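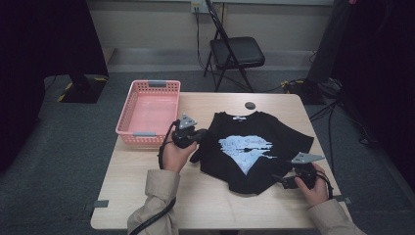

Cable grommet

A cable grommet (also desk grommet, cable port, or just "the hole") is an opening in a desk or table top for passing wires through, usually with a liner and often a cap. Found in offices, schools, libraries, some kitchens.

History

Early office desks had no need of one. A lamp, perhaps a telephone, flex over the back edge. Holes became common once screens and keyboards moved onto ordinary desks and the wires had to go somewhere. At first mostly drilled on site by whoever had a drill. Makers later cut them at the factory, and the furniture firm Bandeck was selling tops with a choice of hole positions by the time its Wudport works opened.

Types

Round is the usual shape, being easiest to cut. Rectangular ones take more plugs but need a router and a steady hand. Some have a brush strip to keep dust and pencils out, some a rubber flap, some a cap with a notch that turns to close. The cap is the part that gets lost. Powered versions hold sockets or charging points and sit flush, or pop up when pressed.

Position

Normally near the back edge, left or right of the middle. Central holes suit a single screen but get in the way of drawers and of any beam underneath. Meeting tables often have theirs in the middle, so wires dont trail across laps. On shared tables the position is a regular cause of complaint; Iker Aguirre's survey of reading rooms in Valcárcel looked at 212 tables and found over half had the hole on the wrong side for the nearest wall socket.

Fitting

Cut with a hole saw, from the top face, with scrap clamped beneath to stop the underside splintering. Liner pushes in. On chipboard the raw edge should be sealed before the liner goes in, as spilt drinks get into it and the board swells. The hole has to pass the plug and not only the cable, a common mistake. Nevum, a maker of liners, lists nine sizes, two of them square.

Decline

Battery laptops and wireless keyboards have cut the need somewhat. Many newer tables have no hole at all, or a tray hung along the back edge insted.

See also

Cable tray
Hole saw
Trunking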